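3.2 Scheduling of small-venue live music in Farnport

The listings data were drawn from the weekly calendars of bars, restaurants and two church halls that host live music within the Farnport city limits. A listing was counted as an event when it gave a performer, a date and a start time. Open mic nights were kept if a host was named, as in the earlier survey by Echeverri and Mosquera, and were coded separately from booked acts. Karaoke and recorded music were dropped. The final set holds 156 events at 18 venues, all of them with a posted capacity below that of the Urrego Theater, which books through a touring agency and follows a different calendar.

Start times fall into two clusters. Restaurants with a full kitchen tend to begin music during dinner service and end it before the last seating. Bars begin later, and their start times are more uniform, with most acts listed on the hour or half hour. Venues that serve both functions sit between the clusters and often post a range in place of a single time. Where a range was given, the earlier time was used. We did not try to correct for late starts, although Villanueva (personal communication) notes that the posted time at several bars refers to doors and that the first set may begin well after it.

Performers were matched across venues by name. Solo acts and duos that used more than one billing were merged when the venue's own page linked the two names – this affected mainly acoustic players who also front a band on weekends. Tribute acts were coded as booked acts with no further distinction.
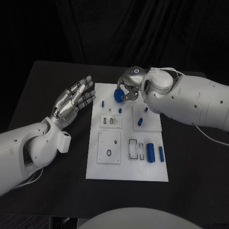
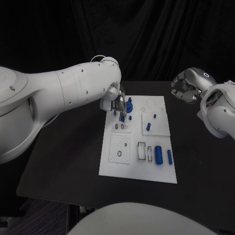 Figure 2. Two robot arms over a work surface, with a multi-fingered hand visible in each panel.

Repeat booking is the strongest pattern in the data. A performer who appeared at a venue once in the study period was more likely to appear there again than to appear at any other venue, and this held for both clusters. Managers described the practice in similar terms. At Javach, a coffee bar that began evening music in April, the booking manager keeps a short list of acts and offers open dates to the list before replying to outside requests. At Jemia, the same result is reached without a list: the act that plays a given week is asked at the end of the night whether it wants the same slot again.

The effect on new performers is harder to measure. Listings show who was booked and give no record of who asked. Open mic nights are often described as the entry point, and some hosts do pass names to the manager, but the matched names show few performers moving from an open mic to a booked slot at the same venue. Movement to a booked slot elsewhere was more common. Lamont has suggested that hosts in small towns act as informal agents across several rooms, and our data are consistent with that account, though they cannot separate it from performers simply applying on their own after gaining practice.

Day of week was entered as a control. Weekend dates are filled first and are held mainly by bands, while weeknight dates go to solo acts and duos. Cost is the likely cause, given that most venues pay a flat fee per act and weeknight receipts are lower. Fee data were available for too few venues to test this directly. Thepsuriya collected fees in a neighboring county by interview and found that the fee varied more with the size of the act than with the night – a result that would point to act size as the choice being made and the fee as following from it.

Cancellations were recorded only when the venue updated its calendar. Unposted cancellations remain in the set as events, so the counts by venue should be read as scheduled performances. Outdoor dates are the most exposed to this error, and the models in Section 4 were therefore run with and without them.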